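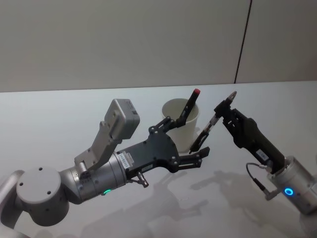
Godoy asked why the swap thread still has no middleman rule, and said two key trades went bad in December.

Category: Trading Staff

Agreed — any trade over 60 needs a middleman. Omar to write it up.

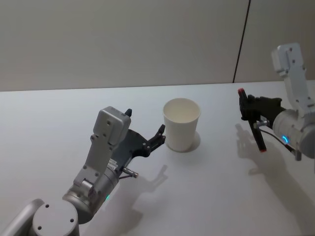 Paper cup on the table.

Rep backlog: 147 posts unchecked, 33 look like dupes. Clallach takes teh first 80.
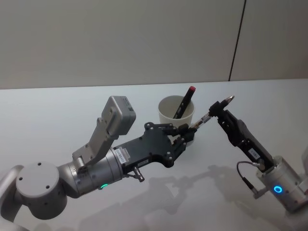

Rep posts need a trade link from now on. No link, no point. Both sides post, same as two arms with one pen between them. Cultance keys still banned. 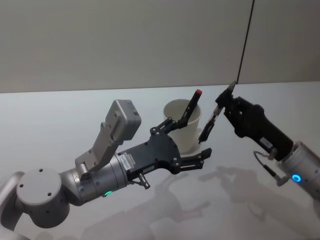

White cup, two arms.

Closed 9:15 pm.

Last updated: December
We use cookies. Accept / Settings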